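Spring news from the Trornell house: the white boxes

March 23, 2021

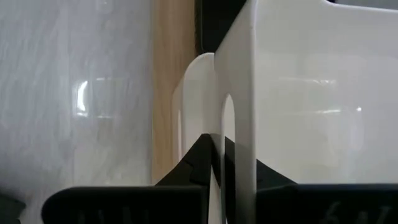
One of the white plastic boxes, close up, next to the marbled surface and the strip of light wood.

Dear friends and neighbours of the house,

In the last newsletter I promised to write something on the storage in the shared kitchen. In December we asked you what disturbs you most in this room, and the most frequent answer was the bags. Paper bags with flour, thin bags with onions, bags inside other bags. So we have bought boxes.

They are white plastic containers with a smooth, glossy front, and they have a long slot in the wall with round ends. I was at first not sure about the slot, since small things like rice or lentils can fall out. For this reason please keep the loose dry food in jars, and put the jars in the box. For potatoes, onions, cloths and baking paper you can use the box directly.

We looked at three kinds before we decided. The ones from Kito were nice but too deep for our shelf. The second kind had a lid which nobody in the test week could close with one hand. The third we ordered from Szalai, a small household shop at the end of Trostasine Street, and they gave us a good price for 30 pieces. With the labels and the delivery we paid 1,082 in total, from the money of the winter market. From the market there are still 200 left, and I would like to spend them on a better lamp over the sink. If you have another opinion, please write it on the paper by the door.

How to use the boxes

Every flat has one box for dry food. Your flat number goes on a label on the short side, please not on the front, because the glue leaves a mark on the glossy plastic. If you already put it on the front, warm water and a little cooking oil will help. Do not use the green side of the sponge. I made this mistake with the first box and now it has scratches.

The boxes may be washed by hand. I asked in the shop about the dishwasher and they told me that up to 50 degrees is fine, but our machine has no such programme, therefore I ask you to wash them in the sink.

Please do not leave the boxes overnight on the worktop. In the morning the breakfast group needs the place, and last month they had to move many things before they could start with the bread. When you have finished cooking, wipe the box and return it to the shelf with the label to the outside.

What is still missing

The labels for the upper floor are not printed yet. Until they come, a piece of paper tape is enough. There are also a few boxes without owner, which we keep for guests and for the summer party. You may borrow one, only write it in the blue notebook.

Old bags and tins which have no name will stay on the window side until the end of the month. After this we give the closed food to the parish kitchen, and the opened food we must throw away. Please look through it soon, there is a quite good tin of paprika among it.

In the next newsletter: the cellar shelves, and the new times for the laundry room.

With kind greetings from the kitchen group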